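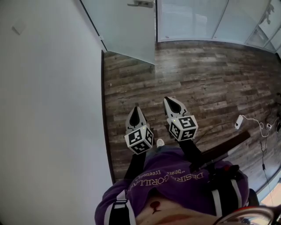
8 May 2023

Drying oven, second bay. Picked up where I left it in February. The left door seal had gone stiff along the bottom, so I pulled it and put in the spare from the Dorer drawer. It was a bit long. Trimmed it at the hinge corner and left the joint there, where it gets the least rubbing.

Ran empty at the usual setting for an hour before loading. The display settled and stayed put. The top shelf still lags the bottom one, same as before, so the seal was not the whole story. Next thing to look at is the fan guard, which has a dent on the side facing the wall.

Clay samples: loaded two trays of the Oka body, both from the bag Chak-lun Yau opened last week. Tray 1 cut thin, tray 2 left at full thickness. Starting weight for the pair, trays included, 2993 g. The Chu body is still too soft to cut cleanly – I've wrapped it again and put it on the low shelf by the sink. Please don't unwrap it to check. Press it through the plastic.

After lunch: tray 1 has lifted at two corners. Tray 2 flat so far. I turned tray 1 over and laid a board on it. Last time I waited until the end of the day to do that and the bars kept their curve through the firing, so this goes in the log even if it makes the two trays harder to compare.

The Wisetti balance drifts if the window behind it is open. Closed the window, zeroed it again, reweighed. The number above is the second reading. The first is crossed out on the sheet and shouldn't be used.

Chak-lun asked whether we should be marking shrinkage lines before or after trimming. Before, on the top face, with the needle and not the pencil. The pencil lines burned off in the last batch and we had to guess at half of them.

Still to do:
Order another door seal, correct length this time
Take the fan guard off and straighten it
Weigh both trays first thing tomorrow, window shut
Find the lid for the slip bucket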